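Parneck Suture Practice Bench
Set-up and Use Guide
Section 4: Preparing the pad, thread and needles for a continuous closure

Document 2111, revised 13 April 2019. Prepared by Aidan Ó Riain, Plokside Training Supplies.

4.1 Before you start

This section covers mounting a tissue pad, loading the thread and working a closure from first stitch to final knot. It assumes that the tray has been leveled as described in Section 3. Pad types other than the Tuvov single-layer and Tuvov double-layer are covered in the supplement.

You will need:
One tissue pad, in its sealed pouch
One packet of braided practice suture with swaged needle
Tray clamps (2)
Wetting bottle, filled with clean water
Sharps container

CAUTION: Practice needles are as sharp as clinical needles. Open the packet over the tray and do not leave a needle on the pad when you step away from the bench.

4.2 Mounting the pad

1. Open the pouch along the notched edge and slide the pad out flat. Do not pull it by one corner.
2. Lay the pad in the tray with the smooth face up.
3. Close the left clamp, then the right. The pad should lie flat with no ridge along the middle.
4. Mist the surface with the wetting bottle. A dry pad drags on braided thread and tears at the entry points.
5. Mark the line of the cut and open it with a number 15 blade. On double-layer pads, stop at the change in resistance.

NOTE: Pads stored below the temperature on the pouch label become stiff. Leave them in the closed pouch at room temperature until they bend easily.

4.3 Loading the needle

1. Cut the thread to length. For a standard closure use 50 cm.
2. Grip the needle on its curved body, clear of both the point and the swage. Gripping at the swage weakens the joint.
3. Set the needle square to the jaws for a forehand pass. Re-grip for a backhand pass.
4. Check that the thread runs free from the swage and has not looped around the driver.

4.4 Working the closure

1. Enter at right angles to the surface and follow the curve of the needle.
2. Support the far edge with the second instrument as the point comes through. Do not pinch the pad.
3. Draw the thread through slowly until the working tail is reached.
4. Keep the free strand to one side of the line, away from the next entry point.
5. Repeat to the end of the cut. Tie off, trim, and remove the ends from the field.
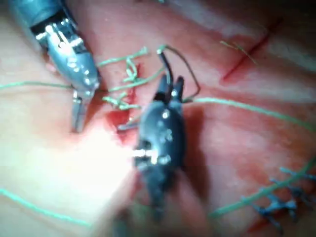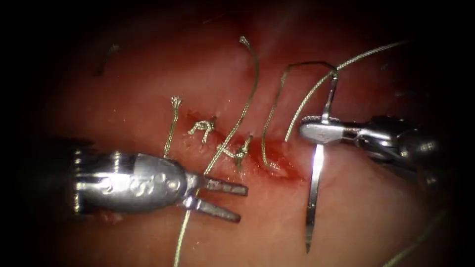
4.5 Thread control and trimmed ends

Most faults reported on braided suture come from slack left near the working point. Take up the slack after each pass, before the needle is re-gripped, and keep the long strand clear of the opening. Cut ends should be lifted away as they are made; the pile of short green ends beside the black jaws in the first view is large enough to catch a needle or hide the next entry point. If the thread has formed a loop beside the jaws, open it out before pulling – a loop drawn tight against the driver will fray the braid.

If a knot forms in the free strand:

1. Stop and release the tension.
2. Loosen the knot with the tips of the second instrument.
3. If it does not open, tie off at the last sound stitch and start a new length.

4.6 After use

Place the needle in the sharps container before opening the clamps. Rinse the tray and wipe the clamp faces dry. Used pads are not to be stored or re-wetted.

The clamp springs are rated for 2000 closures. Replacement springs are supplied by Takagi in pairs and should be fitted in pairs – see Section 7 for the procedure.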